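Brotavel school lunch program, May update

Quick one before the Tuesday call. 1,203 lunches out the door this month, up 282 on last month. Skustine site is finaly running five days. Hutapea still on three, waiting on the second fridge.

Fruit is now in every lunch. Cost per meal has crept up 30 cents, mostly bread and milk. Still inside the grant.
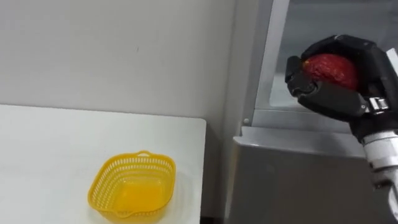 Red fruit, held in a black robotic hand.

Problems: 2 drivers short. Cillitz kitchen lease not signed, landlord slow. Allergy forms comming back half filled, chasing parents by phone.

Need from you: OK to move leftover fuel money to groceries. Receipts to follow.

Azlan Subramaniam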